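How does a microfibre cloth pick up dust?

Dust is made of tiny bits of soil, skin, pollen and fabric. A dry cotton cloth pushes many of these bits along a surface and leaves them there.

Microfibre is made differently. Most of it is a mix of two plastics, polyester and polyamide. Each thread is split into strands far thinner than a human hair. The gaps between the strands trap dust, and they also draw in water. This pulling of liquid into narrow spaces is called capillary action.
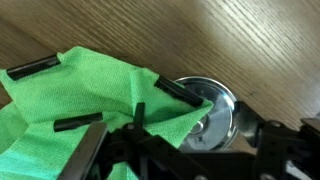 A green microfibre cloth on a wooden tabletop.

Rubbing a dry cloth can also give it a small electric charge. Light dust then clings to the strands.

Wash microfibre in warm water and leave out the fabric softener, as it coats the strands and fills the gaps.

Word to know
Fibre: a long, thin thread of material. Cotton and wool are natural fibres. Polyester is a synthetic fibre.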